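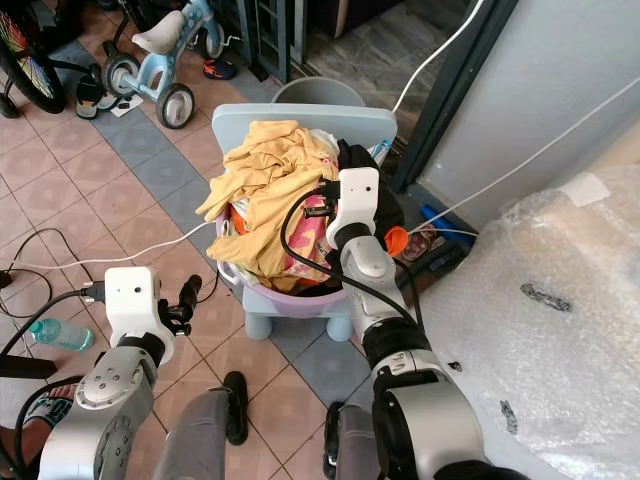 Ridwan Liem says the waiting list for the autumn joinery course at Surkano is now longer than the course itself, and that the workshop will open a second evening group in November. The decision was made on Sunday, after the last pieces from the summer group were glued and put on the rack to dry.

The Surkano workshop teaches one small piece of furniture at a time. In the summer it was a bedside shelf with dovetailed corners. In the autumn it will be a low stool with four splayed legs, joined with wedged through-tenons, without screws. The timber is ash, bought as rough boards from the Hisance sawmill. Last year the students worked in beech, but several seats cupped during the winter and two of them had to be made again.

Each stool will be 300 mm high. The seat is a single board where the width allows it, otherwise two boards glued edge to edge. Students cut the leg mortises with a brace and a tapered reamer, and the legs are shaped at the bench with a drawknife and spokeshave. The workshop has one lathe, a Kawaguchi, but it will not be used in this course, as the queue for it was the main complaint in the summer.

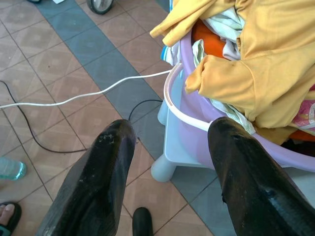 The design was changed twice before it was accepted. The first version had thin legs and looked elegant, but it rocked on an uneven floor, and the second was too heavy to lift with one hand. The final drawing takes its proportions from ordinary household stools. A plastic one, like the pale blue stool with rounded feet seen here, is low and will hold a heaped basin of laundry, and the teachers wanted the wooden stool to be suitable for the same daily work. For this reason the edge of the seat is only lightly rounded, so that the flat area remains as large as possible.

The finish will be raw linseed oil in thin coats. Students who prefer a painted stool may use milk paint, but they must bring it themselves. Surkano does not allow spray finishes, because the room has only one extractor and it is connected to the bandsaw.
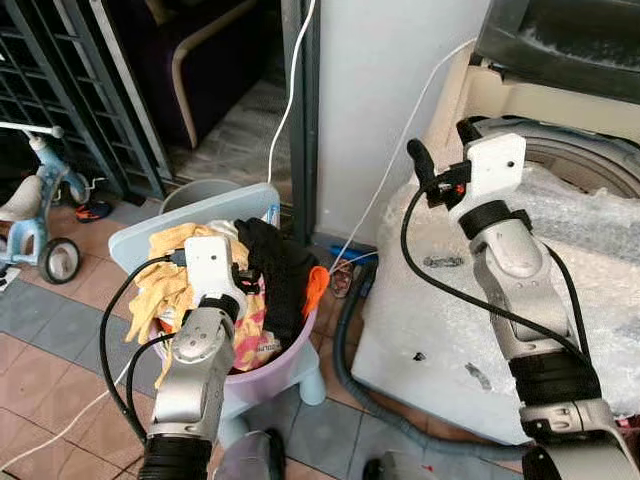
Afiq Nair would have preferred a longer course, with more time for sharpening, and has asked that the first evening be given only to chisels and plane irons. This has been agreed for both groups.

The course lasts nine evenings and the fee is 467, with the ash and the use of tools included. Finished stools will be shown at the Trarndale craft fair before the students take them home. Some 61 pieces from different workshops were on show there last year, mostly chairs and boxes.

Places in the second group are given in the order of the waiting list. New names can be left at the workshop door any evening after six.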